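Teleop: crushed bottles and the wastebasket task
Forum > Teaching by demonstration > Two-arm setups

dpetkov
We have 200 demos of putting a squashed drinks bottle in a basket, all driven by remote control. The trained policy reaches the bottle fine, then dithers over which arm should pick it up. Typical start of the grasp:

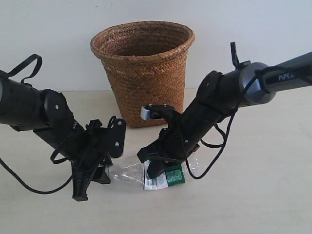
Reply 1 — emil_k
Your operators probably don't agree with each other. Pick one arm for the grasp and stick to it. I'd bin the mixed ones and record again.

Reply 2 — Nicanor M
I disagree with binning them. At Rundar we kept 654 mixed demos and just tagged which arm went first. It trained well enough. Crumpled plastic never lies the same way twice, so you want both arms in the data.

Reply 3 — dpetkov
Two operators, and yes, Omid favours the left. Would moving bodies by hand be any better than remote control here?

Reply 4 — emil_k
Not with two arms. You end up with your own hands in the camera view. Check the basket position as well — ours crept back towards the wall over a session. We now save a view with only the basket on the table and compare against it.
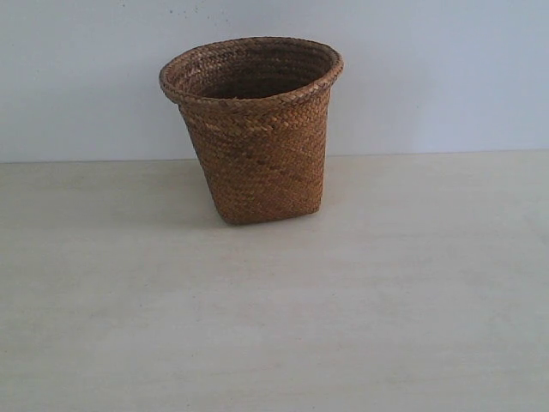 Reply 5 — mahnaz_n
Agree on the basket, but I'd move it on purpose between demos. If it's always in one spot the arm learns the spot.

Reply 6 — emil_k
Later, maybe. Get it working in one place first.

Reply 7 — dpetkov
I'll tag the old ones tonight and record a left-only set in January.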